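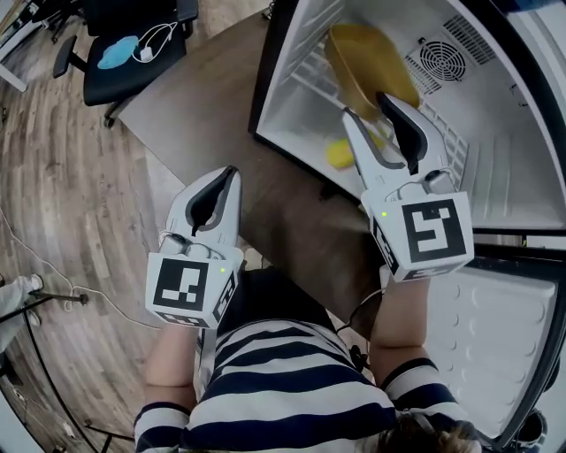
Geert Jansen was late to our coffee, and he came in apologizing with flour all over his jacket. "The second batch wouldn't rise," he said, and ordered the biggest cappuccino they had.

I've been buying his rye at the Clellow market for ages (the seeded one, toasted, with too much butter!), so I was thrilled when he agreed to talk. He started baking in June, four years back, after leaving a desk job he describes as "fine, just very beige." His first oven came from a pizza place that was closing down. It cost him $300 and it only got hot on the left side.

"I turned every loaf by hand," he told me. "You learn a lot about bread that way. Mostly you learn to buy a better oven."

These days he bakes 1,000 loaves a week with his business partner, Endang Oei, who handles the sweet stuff. I asked who wins when they disagree. He laughed for a good long while. "Endang. She wanted the pandan buns, I said they'd never sell in Clellow, and now people get mad at me if we run out before ten."

So what does a baker eat at home? Crackers, apparently, and he's fussy about them. He also keeps his starter in the fridge behind the mustard and feeds it on Sundays, "or Monday, if I forget."

They're opening a little shop on Drison Street next, with four stools and a proper window. I've already told him which stool is mine.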